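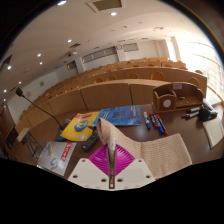 Should I move up to number three this year? I told Gwendolyn I would, so I guess I'm batting at number three this year.

15 June 2020

First proper net outside since February and I can barely hold the pen. My bottom hand has a blister right where the thumb meets the palm, in the exact place I get one every spring, and every spring I swear I'll toughen it up beforehand with something. I didn't. The gloves are last year's and they've gone stiff as cardboard in the bag, so that's partly on me too (I never took them out after the final game, there was still a banana in there, let's move on).

We had the far lane at Grumbridge, the one with the good mat. One bowler, one batter, everybody bringing their own ball and keeping their hands off everybody else's. It took a while to get used to kicking the ball back up the lane instead of picking it up. Aleksi kicked his straight into the side netting about a dozen times and then claimed it as footwork practice.

So, the batting. The first ten minutes were horrible! I was playing across everything. Gwendolyn was throwing them down at half pace and I still managed to get bowled by one that did nothing at all, it just went straight past the inside of my bat and hit the stumps with that awful plastic clunk. My head was falling over to the off side, same as it did the whole back end of last summer. I know it is when it's happening, too. I can feel my weight going onto the outside of my front foot and I play the shot anyway.

Then she had me stand with my feet a bit wider and tap the bat behind my back toe instead of next to it, and something clicked. Or it half clicked. I hit one back past her that made a lovely noise, and she didn't say anything, which from Gwendolyn is practically a parade. After that I got a run of good ones off the back foot and stopped thinking so much. I like batting a lot when I'm not thinking.

About the number three business. I've been at five for as long as I've been in the side and I'm comfortable there. You get to sit around with your pads on, eat somebody's orange slices, and watch what the ball is doing before you have to deal with it. At three you might be walking out in the first over with the ball still shiny and your stomach still full of toast. Mareike did it for us the last few seasons and made it look easy, but she's moved out to Skastport and will be playing for them from now on. I'm still sulking about it. I'll have to bat against her bowling at some point, and she knows all about me and the falling over.

I made 659 runs last season, which is my best ever by a mile. I keep reminding myself that 139 of them came in one afternoon against Okafor, when they were a bowler short and their keeper had to have a go. Take that one out and it's a decent year with a lot of twenties in it. I got out in the twenties constantly! Caught at midwicket, caught at midwicket, run out (my call, my fault), caught at midwicket. If I'm going to bat at three I can't keep getting in and then giving it away to the same fielder.

The club record for a season is 878 and it belongs to Everett Holloway, and it's been up on the board in the clubhouse so long that the paint on the eights has faded. I'm not going to write down that I want it. There won't be enough games this year anyway, if there are any. But I looked at it on my way past the window tonight.

After nets we sat on the grass, all spread out, and the talk went where it always goes, to whether there'll be a season. The league still hasn't sent out a fixture list. The idea going round is a short one, local sides only, starting late and finishing whenever the light gives up. I'd take that. I'd take five games on a parking lot at this point. Aleksi wants it to be twenty overs a side so he can bowl his whole lot flat out and then lie down. I'd prefer forty. I've never been any good at getting going quickly, and if I'm going in at three I want time to be boring first.

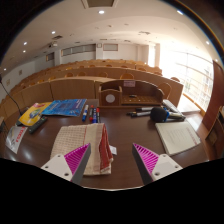 Keisha thinks I'm looking at the whole thing backward. Her view, and she gave me all of it on the walk to the cars, is that three suits a slow starter better than five does, short game or long. At five in a twenty-over match you come in with hardly any balls left and you have to swing, and that's when I pick out midwicket. At three you've got the gaps in the field early on and you can nudge it around until you feel right. "You panic when you're late," she said. I said I don't panic. She said I'd once run past her to the same end and kept running.

Okay, that did happen. It was against Ostero and it was windy and I never heard the call.

She's probably right about the rest of it, though. I've been going over last year in my head while my hand soaks in salt water (writing with the other one parked in a mixing bowl, very glamorous) and nearly all the times I got out in the twenties, we were chasing and I felt like we were behind. The big one against Okafor, I was in early. Two quick wickets before I'd even found my other glove, and then hours and hours to bat. I'd never put that together before.

Things to do before next time: new gloves or at least beat the old ones soft, tape the thumb, feet wider, bat behind the toe. Ask Gwendolyn if she'll throw some at my hip so I can practice hitting them along the ground to that side. Text Mareike and see if they've got their nets open yet over in Skastport, and don't tell her about the new stance.

Bed now. My shoulder's starting to go stiff as well and I still have to wash my whites.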